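Week 7: Light on a Plain Surface
Drawing for Beginners, Flornton. Tutor: Osaze Ajayi

Shadows on white things are my favourite subject, so bring soft pencils and a good rubber! 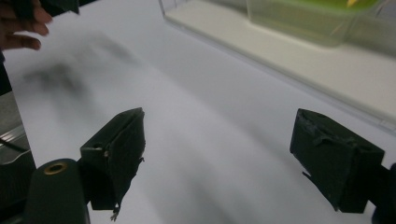

White is hardly ever just white, and once you start looking you'll find colour all over it. Half-close your eyes and hunt for the palest patch first. On the smooth tabletop it lies around the middle left, nearly white, with a pale bluish-grey elsewhere. Leave your paper bare there and shade outwards.

Homework: page 14, one white cup.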